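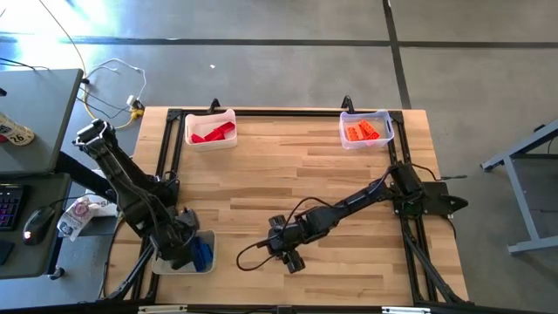
How to Sort Building Bricks by Color

A big box of mixed bricks is fine for a rainy afternoon and hard work for anything else. If you want to build a red roof, you need the red ones in one place. This guide covers a simple color sort on a table, using open bins. I used it on a box of 1785 pieces that had been in my hall closet since January, and I still sort new bricks the same way.

What you need

A table you can leave alone for an evening
One open bin per color, plus one spare
A soft cloth
A shallow tray or a bed sheet for the unsorted pile

Skip lids for now. They slow you down and end up on the floor.

Step 1. Clear and wipe the table

Take everything off the part of the table you will sort on and wipe it down with a dry cloth. A plain wood top is good for this job. Red and blue show up well against it, and stray pieces are easy to spot. Tan bricks are the exception, so put a sheet of dark paper down if you have a lot of them.

Step 2. Pick your bins

Any open plastic bin will do as long as you can reach in with your whole hand. White bins with a handle hole in the front are handy because the hole doubles as a window. With a blue piece in one and a red piece in another, you can tell the bins apart through the handles without labels. The drawback is that very small parts can slip out of the hole, so keep those in a solid cup. Mine are the medium size from Zerkstead and they have held up fine.

Put the bins at the edges of the table and keep the middle open. Daylight helps a lot. Under a yellow lamp I have put orange bricks in with the red more than once.

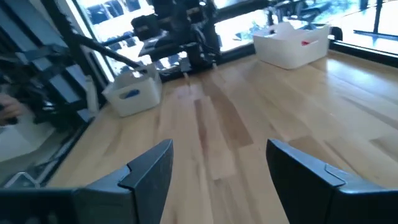
Step 3. Start with the easy colors

Drop one brick of the right color in each bin before you begin. It works as a label. Then pour a small heap in the middle of the table – two or three handfuls at most – and pull out one color at a time. Go through the heap for red, then go through it again for orange, and so on. It feels slower than grabbing whatever is on top, but you make fewer mistakes.

Shivam Sisodia, who sorted the second half of my box, works the other way and picks up every brick in order. He finished his 613 pieces before I did. Try both.

Step 4. Deal with the odd ones

Faded bricks, see-through bricks and anything with a sticker go in the spare bin. Don't stop to decide. Look through it at the end and see if there are enough of one kind to need their own place.

Step 5. Move the bricks to their final containers

Brick-shaped containers in orange, red and blue make putting away easy, as the color of the container tells you what belongs in it. Give the longest one to the color you own most of. Keep a clear bin next to them for bricks that are waiting for a place. You can see the pieces through the sides, so it doesn't get forgotten.

Lower the bricks in by the handful. Tipping a full bin over a smaller container sends half of it across the table. 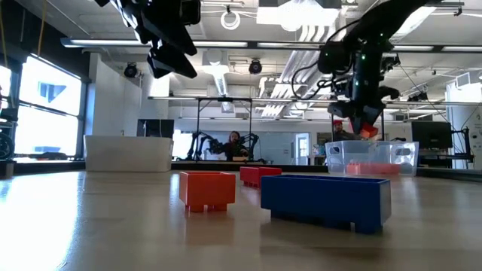 Step 6. Check under everything

Lift each container before you call it done. Bricks collect between the feet and behind the back row. Then check the floor and your sleeves.

Keeping it sorted

Take models apart over the tray and sort those pieces the same day. A bin holding 600 mixed bricks takes me most of an evening, and a single small model takes a few minutes.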